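How I Get White Canvas Sneakers Clean Again (Without Turning Them Yellow)

I own too many white canvas shoes. My sister Debora Bellini says it's a problem, but she also borrows them, so I don't listen to her much. What I do have a lot of practice at is cleaning them, and after ruining a couple of pairs in college I finally settled on a routine that works for me pretty much every time.

It's slow. I'll say that up front. The hands-on part takes me 26 minutes if I don't get distracted, and then there's a whole lot of drying. I like to start on a Friday evening so the shoes are ready by Sunday and I'm not tempted to wear them damp (I have done this, and my socks smelled like a pond).

What you'll need

A soft brush and an old toothbrush
Dish soap, the plain clear kind
Baking soda
White vinegar
A mixing bowl you don't bake in
Two or three light-colored rags
White paper towels or plain toilet paper
A sink or a tub

Skip the chlorine bleach. I know, I know, it's right there under the sink and the bottle practically promises you white things. But bleach and canvas and shoe glue don't get along, and that's how my first good pair ended up the color of weak tea.

Step 1: Take the laces out

All the way out, every time. I used to leave them in and scrub around them, and I always got a gray stripe down the middle where the dirt had been hiding. Drop the laces in a mug of warm water with a squirt of dish soap and leave them there while you do everything else. If they're really far gone, just buy new ones. Mine were $3 the last time and they made the whole shoe look better than any amount of scrubbing would have!

Pull the insoles too, if they come out. Some are glued down. Don't fight those.

Step 2: Knock off the dry dirt

Go outside, hold a shoe in each hand, and smack the soles together. Then go over the canvas with the soft brush while it's still dry. If there's mud, let it dry completely first. Wet mud just gets pushed deeper into the weave, and you'll be chasing it all night.

I poke the little stones out of the tread with a chopstick. A toothpick snaps.

Step 3: Do the rubber first

This is the order I'd fight for. If you clean the canvas and then scrub the rubber, all the gray gunk runs right back onto your nice clean fabric. Rubber first, rinse, canvas second.

Mix two spoonfuls of baking soda with enough dish soap to make a paste and go around the rim with the toothbrush. Small circles. The crease where the rubber meets the canvas is where most of the grime lives, so spend your time there. Wipe with a damp rag and take a look, and do it again if you need to. I usually need to.

For black scuffs, one of those white melamine sponges is great on the smooth rubber. Keep it off anything painted or printed, though, because it works like very fine sandpaper.

Step 4: Wash the canvas

Stir together a tablespoon of baking soda, a tablespoon of warm water and a tablespoon of white vinegar in the bowl. It'll fizz up and be exciting for a few seconds. Once it calms down, add a drop of dish soap and brush it over the canvas in one direction, then the other.

Don't soak the whole shoe if you can help it. The more water that gets into the lining, the longer it takes to dry, and slow drying is where yellow stains come from.

A few spots to slow down for:

The eyelets. Metal ones can rust if they sit wet, so I dab around them with the toothbrush and blot right away.

Colored stripes or trim. Test a tiny bit with a damp rag before you go at it. If any color comes off on the rag, use cool water and soap only, and keep the brush strokes going along the stripe so you don't drag dye onto the white.

Printed lettering. Fingertips and soapy water, no brush.
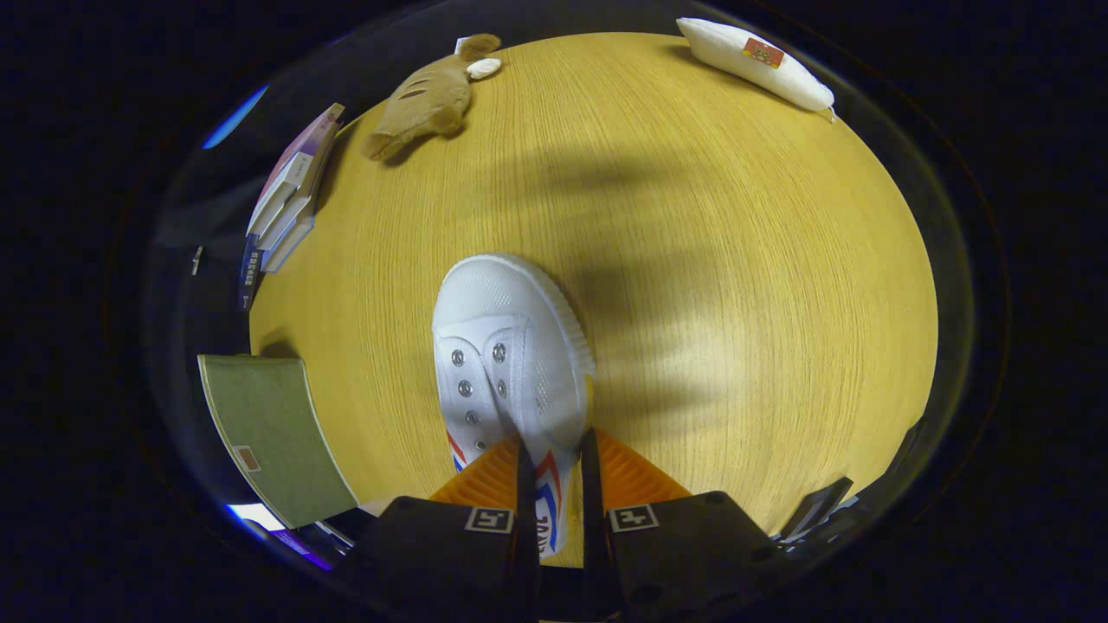

Laces out, toe up. Go gently where there are stripes or printing.

Step 5: Rinse more than you think you should

Leftover soap is the other big cause of yellowing. I wipe the canvas with a clean wet rag, wring it out, and repeat until the rag stops feeling slippery. Then I do it one more time out of spite.

Rinse the laces too. Squeeze them in a towel and hang them over a doorknob.

Step 6: Dry them slowly, wrapped in white paper

Stuff the toes with white paper towels so the shoes keep their shape. No newspaper – the ink can come off on the lining. Then wrap the outside in a single layer of plain toilet paper while the canvas is damp. You'll look a little silly doing it, but as the shoe dries, a lot of the leftover yellow stuff ends up in the paper.

Set them somewhere airy and out of the sun. No dryer, no radiator, no hair dryer on high. Change the stuffing before bed if it's soggy.

Can't I just use the washing machine?

Sometimes! I've done it with a cheap pair in a mesh bag, cold water, gentle cycle, with a couple of towels to stop the thumping. They came out fine but the sole started to peel by May. For shoes I care about, I stick with the sink.

How often?

I do a full clean twice in a summer and just spot wipe in between with a damp rag and a bit of soap. If you get something on them at dinner, blot it with cold water as soon as you're home and leave the rest for the weekend.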